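Ticket 449: Policy success rate drops after change of finger pads
Project: Kioko (tabletop pick and place, imitation learning)
Opened by: Obadia Mrema, Nandville lab
Status: open, waiting for answer
Component: evaluation, Haltis training code

Summary

I am trying to reproduce our own result from September with the blue arm, and I cannot. The policy was trained on 276 demonstrations and the checkpoint is the one at step 3318. I did not retrain anything. The only change I know of is that the finger pads were replaced.

What I expect

The arm takes the object, carries it and releases it in the place given by the task. In September this worked in most trials, also with objects which the policy did not see in training.

What I get

The approach is good. The fingers close at the correct moment. Then, in many trials, the arm waits over the object for a long time, or it begins to lift and goes down again, as if it believes that the grasp is not finished. With flat objects it is less frequent. With rounded objects it is very frequent.

Log of what I tried

09:10 Restarted the controller and ran the joint calibration again. All joints report normal offsets. No change.

09:45 Compared the camera settings with the saved file. Exposure and white balance are the same. No change.

10:30 Replayed 66 recorded demonstrations in open loop, without the policy. The arm follows them well. I conclude that the motors and the timing are fine, but please correct me if this conclusion is too fast.

11:20 Looked at the gripper position signal. With the new pads the fingers stop earlier, so the value at full contact is higher than in the training data. I think this is important. The policy receives this value as an input, and it has perhaps learned that such a high value means "still open".

13:00 Added a constant offset to the gripper value before it enters the policy. The waiting became shorter with flat objects. With rounded objects I see almost no difference, and this I cannot explain.

14:15 Masked the gripper value completely (set it to the training mean). Now the arm does not wait, but it also lifts when the fingers have missed. So the input is useful and I would not like to remove it.

14:40 Ran the Flivine visualizer on the wrist signals. No dropped messages.

Questions

1. Is the normalization of the gripper value computed once from the dataset, or again when the checkpoint is loaded? I read the Haltis code two times and I am still not sure.
2. Would it be enough to collect a small number of new demonstrations with the new pads and fine-tune, or must I mix them with the old ones?

I attach one picture with a flat object and one with a rounded object, same table and same tray.
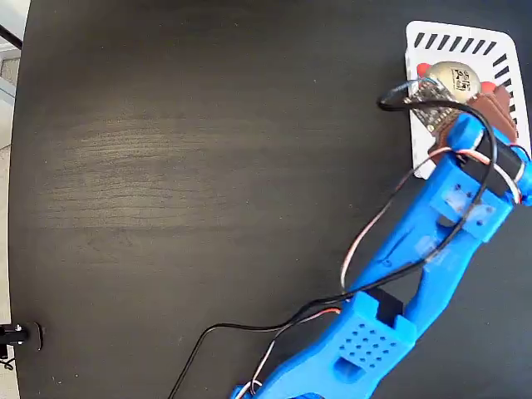
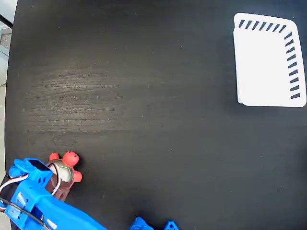
Reply from Haltis support:

Thanks for the detailed log. The normalization is computed once, when the dataset is built, and it is stored inside the checkpoint. Loading does not touch it, so your 11:20 reading looks right to me. A constant offset only fixes the value at one opening width. With a rounded object the contact point moves along the pad, so the error changes from grasp to grasp. Please try a new finger calibration first, closing on nothing and then on a block of known width, and send the two values. If you fine-tune after that, keep the old demonstrations in the mix.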